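Shared Tables in an Open-Plan Office: What Gets Left Out and Who Puts It Back

Project report, Burkimby group
Muthu Krishnan, Darlene Tremblay, Sumathi Naidu

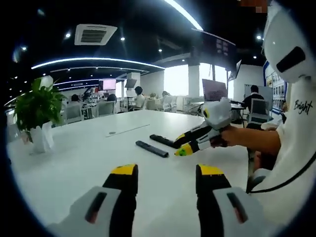
Our project looked at how people use tables that belong to no single team. We picked the long white table at the Lirano office for the first part of the study. People eat there, hold short meetings, and drop things on the way to somewhere else. Small items such as remotes tend to stay out longest.

Method

We made 50 visits to the office, at different times of day. On each visit one of us wrote down what was on the table and whether anyone was sitting at it. We did not move or touch anything. Alcides Villanueva, who supervised the project, asked us to leave the potted plant out of the log, as it stays on the table.

Results

We logged 59 items left with no owner nearby. Remotes and pens came up most often, followed by cups. Larger things like bags were usually gone by the next visit. Items near the middle of the table stayed longer than items near the ends.

Sumathi also talked with people who use the table. Most said they would put a remote back if they knew where it was kept. Two gave different answers about where that was.

Problems

Our first log sheet had no column for time, so we had to redo the first week. Darlene made the new sheet.

Next step

In May we plan to put a shallow tray on the table and repeat the visits with the same sheet.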